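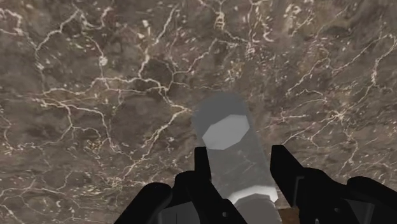 # Can it clear a counter yet? Pictures from the Merkstead kitchen

I get asked this at pretty much every family dinner now, usually by someone holding a dish towel. So when's the robot going to do this? I never have a good answer, so I'm putting up a little gallery of the kitchen work we've been doing in simulation since April, and you can make up your own mind!

Merkstead is our name for the practice kitchen. It only exists on a computer, which makes it the cheapest kitchen I've ever worked in (nothing breaks, and I've never had to mop it). Kyung-tae Seok built most of the chores and A-yeong Sung keeps the scores. I mostly write things down and complain about the lighting.

The view at the top of the page is my favorite kind, looking down between the two black fingers with a gray see-through cylinder standing in the gap. You can see the marble right through it. I love how much of robot housework comes down to this one moment - is the thing between the fingers or isn't it? A person never thinks about that when reaching for a glass. I've started thinking about it constantly, and it has made me very slow at emptying my own dishwasher.
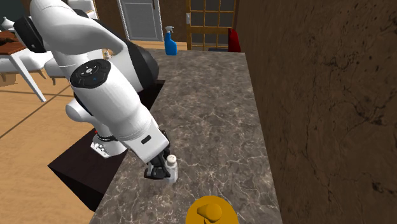
## Small bottle, big arm

The fingers are closed around a little white bottle that I've always taken for the salt shaker. The blue spray bottle is way down at the other end of the counter, and I'd really like to hand that one over for good, because wiping counters is the chore I hate most.

Look at how much arm it takes to get hold of something that small, though! Ye-seo Noh says I should stop saying that and look at my own shoulder sometime. Fair enough.

## So, can they do chores?

My honest scorecard goes like this. Picking up one thing from a tidy counter, yes, often enough that I've stopped cheering. In our last round of 158 tries, almost all of the misses were bad approaches, where the hand comes in crooked and nudges the thing away before it closes. Putting the thing where a person would want it is a lot shakier. Clearing up after an actual dinner, with forks under napkins and a puddle of something - no, and I wouldn't let it near my good plates.

Elvia Olvera used to stock shelves and she thinks shops will get there before kitchens do, since a shelf is at least supposed to look the same every morning. I think she's right. My kitchen hasn't looked the same two mornings running in 25 years.

More pictures when Kyung-tae finishes the sink, which he says is going slowly.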